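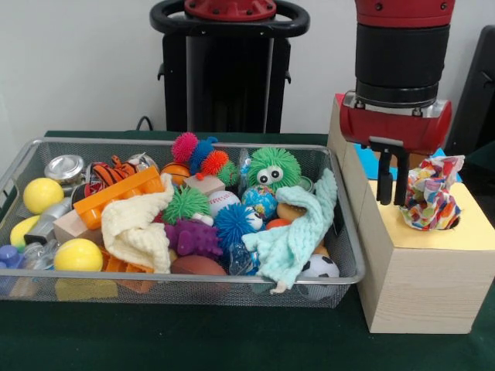
Toy basket plus cloth box: keep both?

hyun_369
9 October 2022
Hello all. I try to bring order in the play corner of my son. The balls, the tiger and the blocks live now in one wire-mesh basket. The cloths go in the wooden box with the round hole on top, and he pulls them out. My question: is one mixed basket good for a small child, or must I sort by type?

semple_c
Sort. Tennis balls with tennis balls, blocks with blocks. In a pile like that he only ever gets the top layer.

Flusetti
I disagree with Cameron. My daughter had six labeled tubs and she emptied all six every morning. One shallow basket is easier. I would take out the hammer, though, if there is a baby in the house.

hyun_369
No baby, only him. But I will think about the hammer. The spiky puffer balls collect a lot of hair, how do you wash them?

Flusetti
Warm water, a little dish soap, then a towel. The knitted cloth I would move to the box with the other fabric.

semple_c
Fine, but at least keep the baseball separate. It is hard, and he will throw it. Mine did, in April, at the window.

hyun_369
The baseball goes on the shelf tonight. The rest stays mixed for now, and I move the knitted cloth.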